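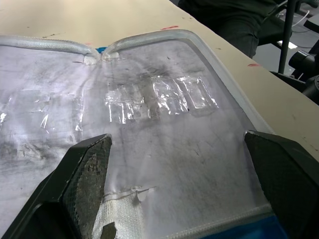
A morning in the Grirnel lab

In January I visited the open morning of Grirnel, which makes control software for robot arms. I work with scheduling software, so many things were new for me. I write down what I understood, and I hope the errors are small.

The first table was for soft objects. The arm had a big translucent plastic bag to work on, with creases, smudges and pieces of clear tape which shine strongly. For the perception program, called Kinyua, such a bag is hard material. The glints on the tape look like edges, and the real edge, a rounded clear seam, is transparent and has little colour of its own. The wrist camera sees both fingers with their mesh grip pads, and Kinyua uses them as a reference for distance.

The program does not try to build a full model of the bag. It gives a list of possible grasp places, each with a score, and the planner takes the best one it can reach. The engineers told us that they trained it with 3,000 recorded grasps, and 796 of them were failures. They keep the failures on purpose. I liked this very much.

Then we saw Skindale, the tool for replaying a run. You can stop at any moment and read the finger opening, the planned path and the grasp scores on one time line. A colour shows where the planner changed its mind. The control loop runs at 300 cycles per second, but the grasp list is renewed only 14 times per second, and I asked what happens in between. The answer was that the arm follows the last good plan and slows down if the plan becomes too old.

The last stop was Bundaletti, their simulator. Cloth behaves quite well in it, thin plastic less so. They plan to work on this during winter.

Coffee was at the entrance, and the tram stop is a short walk away.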